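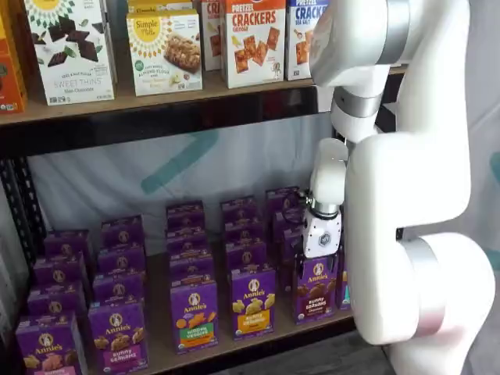
Shelf demo walk-round, open day at Wostavthorpe

Filled in by me on the Sunday of the February open day, tidied up at the kitchen table afterwards. Same sheet we use at Lornwood, with the boxes I never fill in taken out. Lukian Zakharchenko ran the arm and put up with my questions. My comments are under each item, so skip to the ones marked Action if you're short of time.

1. Visitor line and standing room — OK with comment

Yellow tape on the floor, two metres back from the stand, and a rope on posts at hip height. Fine for adults. Children went straight under it, or tried to, and I'd like a second rope lower down before the next one. Lukian stopped the run both times I saw a small person get past the posts, and restarted from the pendant without any fuss.
Action: lower rope, Petrenko to supply.

2. Emergency stop — OK

Two buttons, one on the pendant and one on a post by the visitor line. I pressed both. I pressed the post one twice, because I enjoyed it. The arm stopped each time and stayed stopped until it was reset, and the reset needs the key. Key was on Lukian's lanyard, good.

3. Speed setting — OK

Demo speed is locked on the pendant and it needs a code to change. A gentleman near the front complained that he could stack a shelf faster himself, and I'm sure he could! I wouldn't turn it up for him. It's slow enough to be dull after ten minutes and that suits me very well for a crowd.

4. Shelving unit — OK with comment

Perforated black uprights, wooden boards, nothing flimsy. I leaned on it harder than I probably should have and it stayed put. The bottom fixings were in, but the sheet asks for a torque check and I hadn't brought the wrench, so I've left that line blank.
Action: torque check before next use. Mine to do, sorry.

5. Stock on the shelves — OK with comment

Full-size snack boxes, crackers and bars up top and the purple Annie's ones packed together in rows underneath. I like that they use real shop packaging, it makes much more sense to people than a row of plain cubes. The lower shelf is tight, mind. There's not a lot of room between the last column and the arm, and I asked Lukian to talk me through what happens if the gripper comes down a bit off.

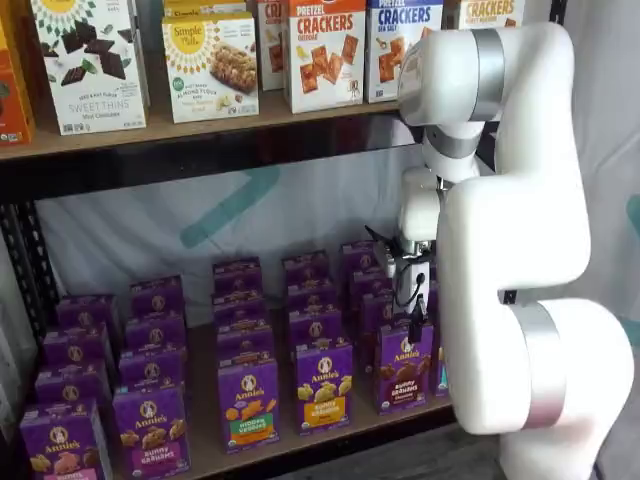
His answer was that the grip force is set low and the arm gives up and backs away if it meets anything it doesn't expect. He showed me with his own hand in a glove (not on the sheet, not something I'd encourage, but it did back away). I've asked for the force figure in writing all the same. The Kakent paperwork has a page for it and the page is empty.
Action: force setting to be written in and signed.

6. Cables and hoses — OK

Floor run is under a rubber ramp from the cabinet to the wall. I caught my toe on the end of the ramp once, and I've asked for tape along that edge. Plug and lead both had test stickers in date.

7. Backdrop — OK with comment

Fabric, white with a teal stripe, hanging behind the shelves. Fire label wanted. Lukian thinks it's on the hem at the back and I couldn't get round there with people about.
Action: find the label or find the certificate.

8. Gripper — OK

Looked at it with the power off before doors opened. Screws snug, no sharp edges I could find with a thumb. The chocolate Bunny Grahams got most of the attention all afternoon, being the box nearest the arm.

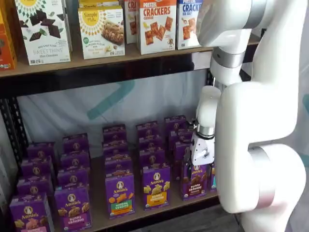 Item 8, gripper on the chocolate Bunny Grahams, lower shelf.

9. Briefing for helpers — Not OK

The morning lot had the talk and the afternoon lot didn't. They came on at 2 and were handed a lanyard each. Lovely people, very keen, no idea where the stop button was until I showed them. Please can both shifts have the same five minutes — I'll come and do it myself if it helps.
Action: briefing sheet, one page, before the next open day.

10. First aid and exits — OK

Kit by the tea table, both doors clear, one propped open with a chair which I moved.

11. Noise — OK

Quieter than the tea urn.

Result: pass, with the actions at 1, 4, 5, 7 and 9 to close. Copy to Lukian and one in the Lornwood folder.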